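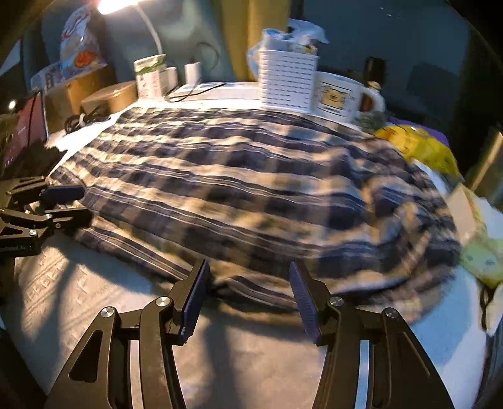
**Advisory period: are we keeping it?**

**chalkdust777:** Our principal at Sturkaston Middle wants to cut advisory next fall and hand the minutes back to math. Right now we get 2 sessions a week and I have the same kids for three years. I know some of you think it's a glorified study hall, but mine talk to me in there! A girl who never says a word in science told me in February she'd been eating lunch in the library since October. I'd never have caught that in a regular class. Anyone been through this and won?

**pestby_sub:** Didn't win, sorry. Pestby dropped ours two years ago. What I'd say is go to the board meeting with parents, because teachers alone got a polite nod and that was it.

**third_floor_math:** I'll be the grump. I get kids in eighth grade who can't do fractions, and I'd take those minutes in a heartbeat. Half the advisories in my building are phones and snacks. If yours is good, great, but the kid down the hall with a checked-out adviser gets nothing out of it.

**chalkdust777:** Fair, but that sounds like a training problem to me. We got one afternoon with the Trelen binder and then we were on our own. I'd be checked out too if I was reading off those worksheets (the feelings wheel, every single month).
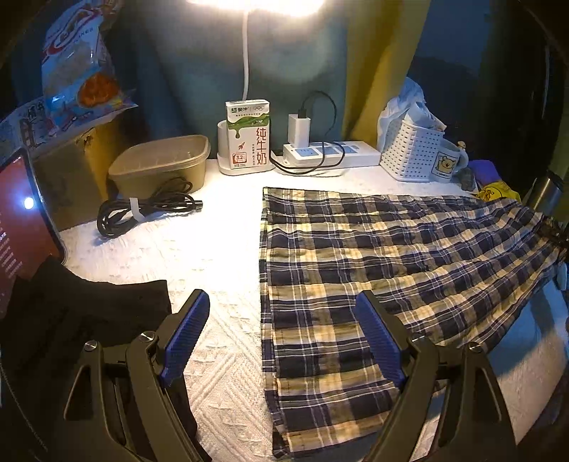 **okafor_hs_counselor:** Counselor at Okafor High here, with 2,000 students and not nearly enough of us. Advisers send me most of the kids I'd otherwise miss. Please don't let them sell it as "the counselors will pick it up." We won't. We can't.

**third_floor_math:** ok, that one I'll give you. Still think it should be opt-in for staff.

**pestby_sub:** Opt-in means the same 100 kids crammed in with the four teachers who like doing it. We tried that the year before it died.

**chalkdust777:** Ugh, I was about to suggest opt-in. Does anybody have the letter their parents sent? I've got until 4:00 tomorrow to get on the agenda and I write terrible letters.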